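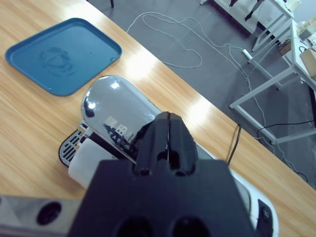

Progress report to the Skekside Fund, small grants for shared rooms
Project: Plolby Coffee Corner
Period: January to April

In this period we finished the furnishing of the corner and began to serve coffee on Saturday mornings. The room is on the ground floor of the former Plolby school and is used by the language course, the sewing group and the parents who wait for the music lessons. Before the grant, visitors brought their own coffee in a thermos or went without.

The grant has paid for the table, a capsule coffee machine, trays, a holder for the capsules and the first supply of cups. We chose capsules after a long discussion. Filter coffee is cheaper, but in the test month much of it was poured away at noon. In the first 3 months of opening we served 181 cups. Tea is not included in this number.

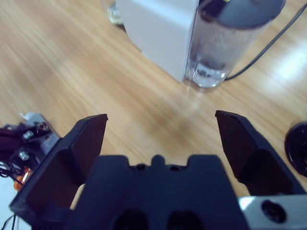 The furniture was the largest item in our budget and it was also the item which was delayed. Our supplier, Tastska, could not deliver the size we ordered, and we waited four weeks for a different one. We are now satisfied with the choice. The light wood with its fine grain makes the corner friendlier than the gray desks we used before, and we wish to keep it in this condition. For this reason we have bought a mild soap, and the group that uses the room last wipes the table with it. We ask that the wood is dried afterwards with a cloth.

The capsules were at first kept in their boxes in the cupboard, and the boxes were often left open or put back empty. We now fill the holder on Friday evening and write down what we have taken from the stock.

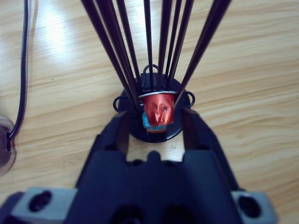

Will the coffee remain free of charge after the grant ends?
We plan to ask for a voluntary contribution from the autumn, and the language course has agreed to pay for its own capsules. Tea will stay free.

Used capsules are collected in a bucket with a lid and taken to the collection point every second week. Cups are still a difficulty. We began with plastic cups, as they were in the application, but we would like to change to washable ones - this needs a shelf and a better place for drying. We have asked for a price.
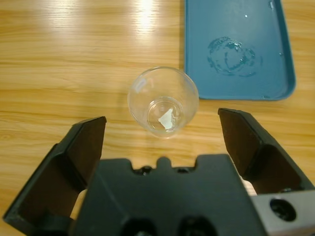
Coelho replied to our request that a shelf with a drip rack can be fitted over the sink in one morning, and that it would be wiser to do this before we buy any mugs, so that the height is right. They also recommended a second tray, to be used only for things that come from the sink.

We would like to follow this advice and ask the Fund for permission to move the unspent part of the cup budget to the shelf. The total amount of the grant does not change. The receipts for the period are attached in the order of purchase, and the next report will follow when the shelf is in place.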